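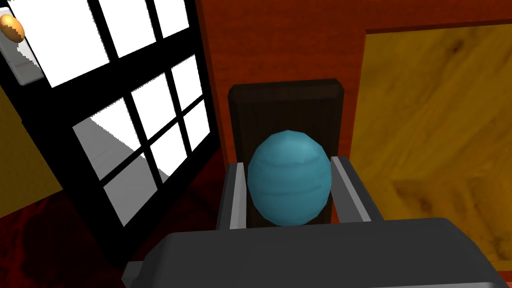 Surely the sermon starts when the preacher stands up, wrote the chapel secretary at Okton, and would we kindly stop cutting off the notices, as her members consider the notices the best part.

Print | E-mail this entry

Workshop notebook, sermon tapes, 25 Jun 2024

So we're keeping the notices. I'd set the trim rule myself in October and was rather proud of it: start at the reading, end at the blessing, throw away the coughing. Okton have now heard the first batch and what they miss is the coughing. One reply was a full page on the loss of an announcement about a coach outing to the seaside, delivered by a man who had plainly lost his list and was doing it from memory. I went back and listened. It is better than the sermon.

Untrimmed masters are all on the big drive, thank goodness, so this is a re-export job and no tape needs to go through the deck again. New rule for both of us: record button to record button, nothing removed except the dead hiss at the end of a side. If there's an argument about the heating before the first hymn, the argument stays.

State of the boxes: 1044 cassettes came in, 1012 are done. What's left is the horrible end of the shelf, which I've been walking past since spring. Stuck pressure pads, snapped leaders, and the ones that spent years beside the vestry boiler. Five of those have shells so warped they won't sit in the deck at all. The tape inside looks decent through the window, so the plan is new shells, one at a time, with the door shut and no conversation. I did one before lunch. Dropped a roller. Found the roller in my shoe.

The Brasametti deck is running slow again. I noticed it on a hymn, where the congregation seemed to have gone down nearly a semitone and also lost the will to live. Checked with the test tape and it was us, not them. Cleaned the capstan, changed the belt, checked again and it's back where it should be. Please write down which tapes you ran since the last check. I know I didn't, and I'm sorry, and I'll be redoing mine.

Harder problem is the Pacheco box. These are the guest preachers, and the labels were written by somebody who assumed everyone would always know who was meant. "Our friend from the north." "The tall one, evening." "Him again." There's one marked just "Romans, part" with no number, and when you play it he opens with "as I was saying". I've no idea how the series began and he isn't about to help.

Things I've tried for dating them:
- Hymn numbers. The chapel changed books at some point, so the numbers at least tell you which side of the change you're on.
- Prayers for the sick. Useful, but I don't want names going in the public notes. Keep them in the private column.
- The organ. There's a note that sticks on the older tapes and doesn't on the later ones. Best dating tool we have, and free.

Length is another matter. The cassettes are mostly the sort with 45 minutes a side, allegedly, though I timed a side at 47 tonight and he was still going when it ran out. You can hear him say "and finally" with plenty of tape to go. Then he says it again. Side B starts in the middle of a different finally. I've joined the two and left a short gap, and marked the gap in the notes so no one thinks we've lost a doctrine.

Civik doesn't like any of this. The catalogue form wants a title, a speaker and a Bible passage before it will let you save, and half these talks have no title and wander through several books on the way to the collection. I've been putting "untitled" and the first passage read aloud. You've been putting the last passage. Neither is wrong but we should pick, and I pick mine, as I'm the one writing this down. Where there's no speaker put "not known". Please don't put "Him again", however tempting. I've already had to change it on several, and I'm fairly sure one of those was me.

Next: re-exports overnight, the rest of the warped shells, more splicing tape (we're down to the end of the roll and the end of the roll has dust on it). Also ask Okton whether anybody kept the old notice sheets. If they did, half the dating is done for us. Given their feelings about notices, I'm hopeful.

Kettle has been descaled. It needed doing more than the deck did.

Contact the workshop | © Sermon Tape Workshop | Back to top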